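Woven basket on a white desk: how do I stop it scratching the top?

Posted by Gráinne Ní Bhriain, November

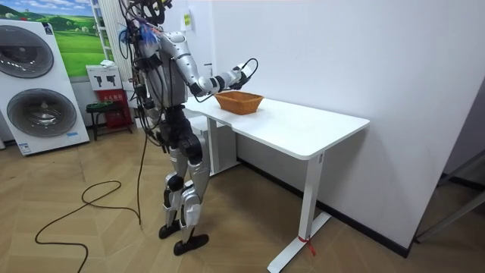

The desk and the wicker basket, small room, herringbone floor.

I keep a wicker basket on my white desk for pens, chargers and mail. When I wiped the desk down on Thursday I found fine gray lines in the finish right where the basket gets dragged toward the chair. They don't show from the door but they do with the lamp on. I paid 165 for the desk and would like it to stay white. Is there something I can put under the basket that won't slide around? And can the lines be taken out? I like the basket, so getting a plastic one is a last resort.

Desmet52
Felt pads don't stick well to wicker because the bottom isn't flat. Cut a piece of felt a little smaller than the base and sew it on with heavy thread, going through the weave every inch or so. Knot it on the inside. Mine has been on for three winters.

Before you do that, turn the basket over and run your hand across the bottom. If you feel a sharp end, clip it flush with side cutters and sand it with 800 grit. One loose end can do all of the scratching.

For the lines, try a damp melamine sponge on a spot at the back first. Gray lines are sometimes only dirt or rubbed-off color sitting on top. If you can catch your fingernail in them, they are scratches and the sponge won't help. It can also dull a glossy top, so go easy.

Flestero
just put a placemat under it

Cendeck
I'd use shelf liner, the rubbery open kind. Cut it to the size of the base and set the basket on top. It doesn't move and you can wash it in the sink. Check that it's rated for painted furniture, as a cheap roll I had left yellow marks on a nightstand. Lift it once a month and wipe under it, grit gets in there too.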